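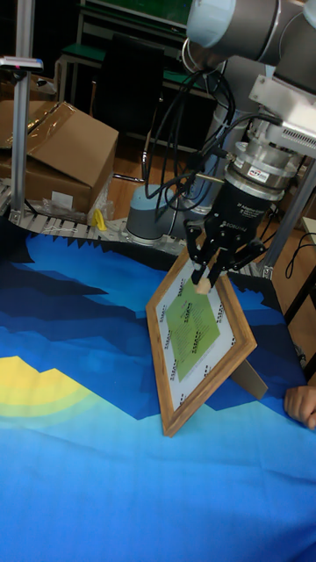 Lab 7: Things That Stand Up by Themselves
Robot Handling, Skidska Workshop
Handout revised 21 July 2020

By now your group can pick up a block. Congratulations, so can a toddler. In this lab you handle a picture frame, a flat thing that leans on an easel stand and would prefer to lie down.

Before you start: load the Pivo script for your station, set the speed cap, and find the stop button. Find it with your hand, please. Pointing at it from across the room gets no marks.

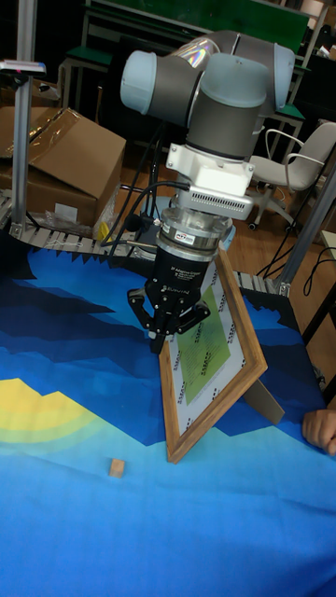

Part A. Approach. Bring the gripper in from above with the fingers open. Write down your approach pose in the Zillo log before you close anything. "Sort of above it" is not a pose.

Part B. Grasp. Close on the top edge of the frame, slowly. Zero the force reading first. Last year's record for forgetting this is held by team Rungrueang, who logged 2823 lines of nonsense and plotted them beautifully. 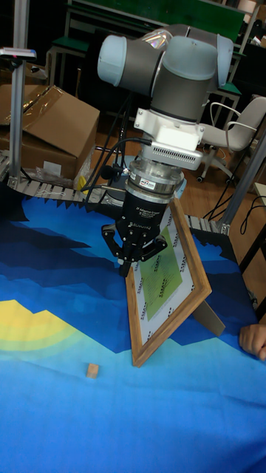

Fig. 2. Gripper open beside the frame, block at lower left.

Part C. Release. Open the fingers, wait 2 seconds, then retreat straight up. Sideways retreats are how frames learn to fly.
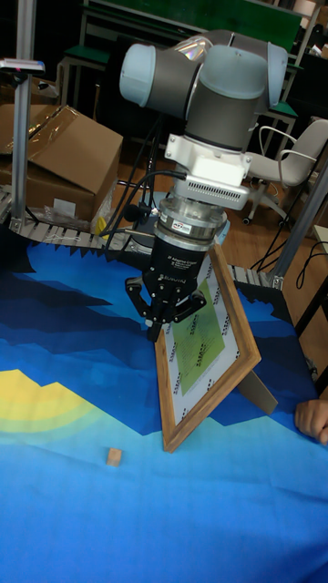

Repeat A to C until you have seven clean runs in a row. A run where somebody steadied the frame counts as a run by that somebody.

Hand in: the log, one force plot with labeled axes, and a write-up of no more than 2000 words. Resubmissions are open until September.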